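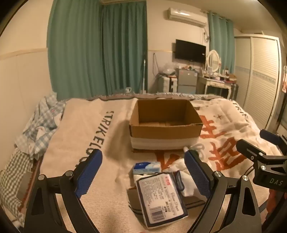 How to run a hands-on gripper demonstration in a bedroom

Posted 1/9/23

Sooner or later somebody in your club will ask whether the open day could be "somewhere more homey." Say yes. A home is the right place to show people how hard it is to pick up ordinary things, and the parking is usually better. What follows is the routine we settled on at Layug after our second open house, the one in December, when 43 people came through and most of them wanted a turn.

It assumes you have a pair of hand-held grippers, a bed, a cardboard box and a few hours. It does not assume you have a stage manager. We had Eduardo Dalisay, who had a clipboard.

What you need

— Two hand-held grippers with soft pads on the fingers. One is enough for visitors, but the second lets you demonstrate without taking the tool out of somebody's hands.
— An open cardboard box, big enough to hold six or seven household items. Cut the flaps off. Flaps become the whole show if you leave them on.
— A bed with the blanket left on it. A table is easier, and that is the trouble with a table.
— Things to pick up: a packet of tissues, a cloth, something plush, a boxed item with stiff sides.
— Spare pads, if your supplier sells them. Ours comes from Hundar and takes its time.

Step 1: Put the box down first

Set it in the middle of the bed and leave it alone. Visitors want to hold the box with one hand while they load it with the gripper. Let them do this once, then ask them to put the free hand behind their back. You will hear some new words.

The mattress sinks under a knee, so keep everyone standing at the edge. If the box tips, you've put it too near a seam or someone is leaning. It's always someone leaning.

Step 2: Start with the packet

Paper packets are kind to beginners. They have a bit of body to them and they don't mind being squeezed. Tell your visitor to open the fingers wider than seems polite, come down over the packet, and close slowly until the pads just grip.

The usual mistake is closing too early, with the tips pushing the packet along the blanket like a snowplow. When that happens, don't take the tool away. Say "open, lift, start over" and look out the window for a while.

Step 3: Move on to the cloth

A crumpled cloth has no edges worth mentioning, and people who did well with the packet will come to it with a lot of confidence. Show them how to pinch a fold from above. A flat cloth is a miserable thing to start on, so crumple it yourself between turns.

Watch for the blanket coming up too. A gripper can't tell one piece of fabric from another, and neither can a proud uncle who has been told to go faster. In December we lifted the blanket so often that Eduardo added a column for it.

Step 4: The plush round

Anything fluffy is a crowd favorite and should go late, once the line has started to sag. It squashes a long way before the pads have a real hold, so tell people to keep closing past the point where it looks rude. Then lift straight up and let go inside the box, low down. Dropping from a height gets a laugh, but it also gets a plush on the floor.
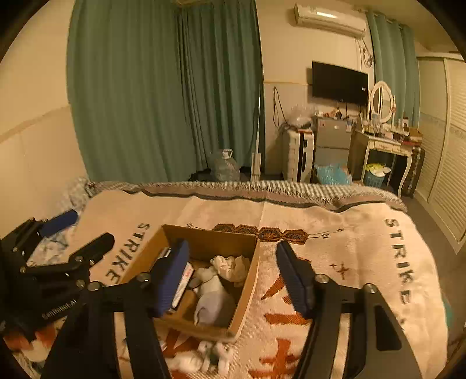 Once you have a few things in the box, the job changes. The walls are in the way, the corners are worse, and whatever went in first is now taking up the nicest spot. Ask your visitor to place the next item without touching what's already there. Most can't, and they tend to enjoy it more than the part they could do.

Step 5: Take it all out again

We left this out at our first event and had to empty the box by hand every time, which made us look like the help. Now the next person in line unpacks what the last one packed. It cuts the waiting and gives you two skills for the price of one.

Stiff packages standing against a wall of the box are the hard ones to get out. Teach people to turn the wrist so that one finger goes down between the package and the cardboard. If there's no gap, nudge the package over first. Nudging is allowed. We had a long argument about this with the Brotero people and we won.

Step 6: Keep a log, but a short one

One line per turn: item, got it or dropped it, and a note if anything odd went on. We logged 671 pickups over the afternoon, after planning for 600, and I can tell you that the last hundred notes are mostly "fine" and "fine again." Eduardo's handwriting goes downhill at the same rate.

If you mean to use the numbers later, write down who was new and who had done it before. We didn't, so our handsome chart proves only that people came.

Things that will come up

"Can it do this by itself?" Someone asks within five minutes. Give a straight answer about your own setup and hand them the gripper.

Sore thumbs. Four or five turns in a row is plenty for most people. Children don't notice until the car ride home.

Turning up the speed. Teenagers will race. Mandlow, who ran the open day before ours, handed out a prize for the fastest box and lost a pad doing it. We give ours for fewest drops, and it went to a retired dentist who spoke to no one and left with her keychain.

Packing up

Wipe the pads with a damp cloth, let them dry, and check the screws before the tools go back in their case. Fold the blanket last. There will be something under it.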